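Automation and Everyday Work
Handout 4: Can machines do the chores yet?
Revised Jul 29, 2019

Reading: the Pavura report, first two chapters only. Skip the forecasts.

Every few years a company announces that housework is nearly solved. Plollach said it about folding shirts, Zolell about loading dishwashers. Look at what was shown. One shirt, laid flat beforehand. One rack, plates already scraped. A person who tidies a kitchen does neither of those things separately, and does them with the phone ringing.

Keep three questions in mind when you read a claim:
Who set up the table?
How many tries were left out?
What happens when the object is moved a hand's width?

The Abera trial is the most candid source we have. They ran 700 pick-and-place attempts with small parts and reported 210 failures, most of them at the moment of contact. Picking up a block is the easy version of clearing a bench. A failure rate like that would get a human packer sent home by lunch.

Cheap desktop arms have made this kind of test possible for almost anyone, and I am glad of it. They have also made it easy to mistake a motion for a skill. Reaching down to a block on a flat sheet of paper is a motion. Putting away a stranger's groceries is still a long way off.
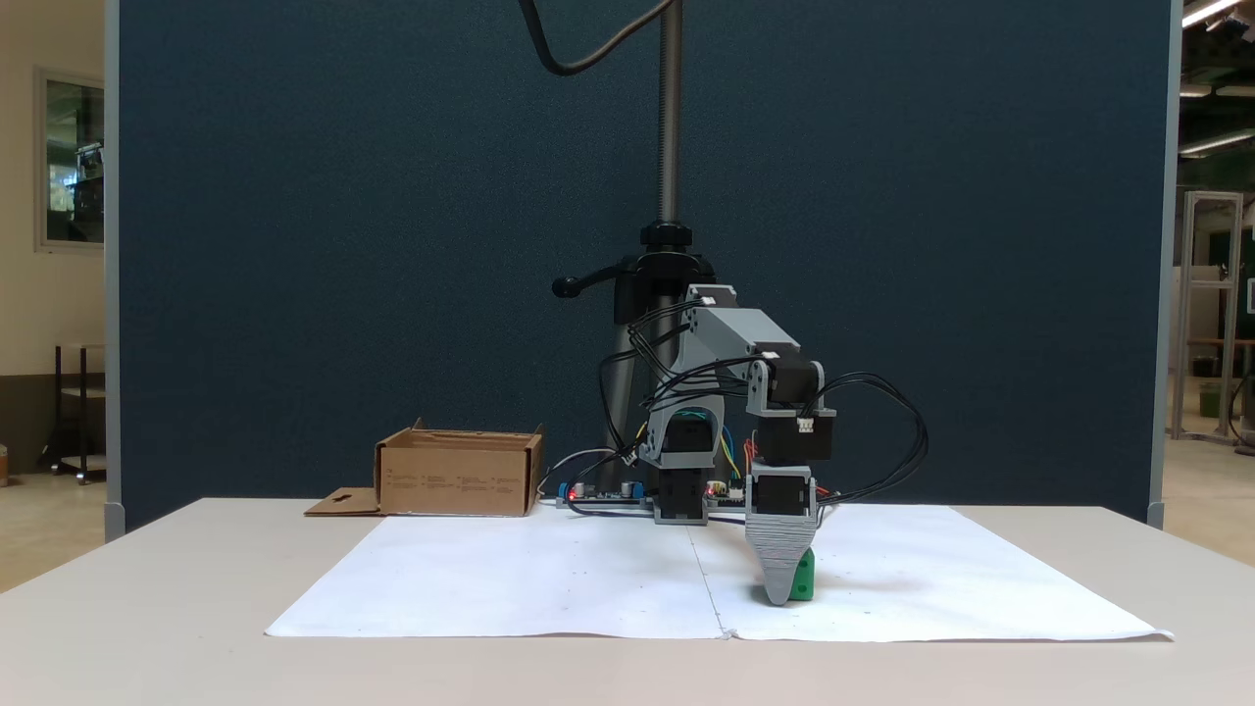
For September, bring one published claim and your answers to the questions, 500 words at most.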